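31 Oct 2020

Swatch book, wool bench. Still on the blocking question.

The Weven pattern booklet says to soak every swatch, pin it out hard and measure once dry. Fine. The Pullero leaflet says the opposite: steam lightly, don't pin, let the wool find its own size. Both say it as if there had never been any argument. I've knitted from both and had one jumper come out fit for a horse and one I couldn't get past my elbows, so I'm not inclined to take either on trust.

What I did this October: cast on the same swatch over and over in the grey Agarwal four-ply, 70 stitches wide, same needles, same chair, mostly the same mood. Garter edge of 5 stitches each side to stop the curl. Half got the soak, half got the steam. I also left one alone altogether and carried it in a coat pocket, which I suspect is closer to what happens to a real cardigan than anything in a booklet.

Soaked ones grew. No surprise there. They grew more in length than in width, and the ones I pinned grew to wherever I pinned them, so I don't see what measuring them proves apart from where I put the pins. A week in the drawer and they'd crept back by different amounts. I wrote the drawer figures in pencil because I don't believe them yet.

Steamed ones hardly moved. The stitches looked tidier, I'll grant that, but I went over the ribbing on one and it has gone flat and lifeless and won't spring back. If you are borrowing this book: keep the steam off the rib, whatever the leaflet says.
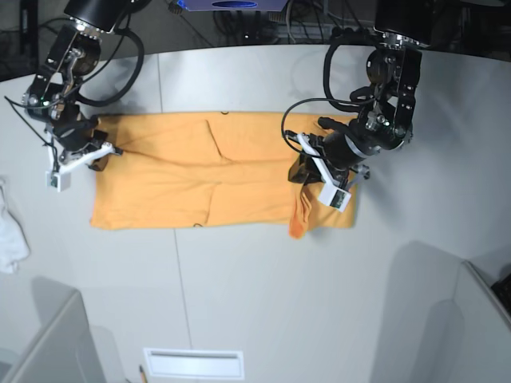

The pocket swatch came out bigger than the steamed ones and smaller than the soaked ones, and fluffy on one side. Can't do much with that as a measurement. I'd still trust it over the other two if someone made me choose.

Now the Wirnance wool wash. It was recommended to me twice, warmly, both times by people who had not tried anything else. It costs a good deal more than the plain stuff and claims to "relax the fibre". I split the last skein and washed 2 swatches, one in Wirnance and one in ordinary washing-up liquid, a small squirt, well rinsed. Dried flat side by side on the same towel. I mixed them up on purpose before feeling them and could not say which was which. The smell gave it away in the end, so not much of a blind test. The smell is lavender, and strong. I would not pay for it again on this evidence, though I admit a single pair of swatches is thin evidence and somebody with softer wool may get a different answer.

Also checked the Agarwal ball band, which promises 400 metres. I wound one off against the yard stick and gave up when the cat got in, so that one stays open. It does knit up as though it runs short. I have been wrong about this before with other yarns and it was my tension.

For the green cardigan: I'm going by the soaked, unpinned numbers after a week's rest, and knitting the sleeves first. If they're off I've only lost sleeves. Not touching the button band until the body has been washed.

To do: another rib swatch, soaked only. Find out whether the pencil figures hold after a second week. Order needle tips, the left one is snagging.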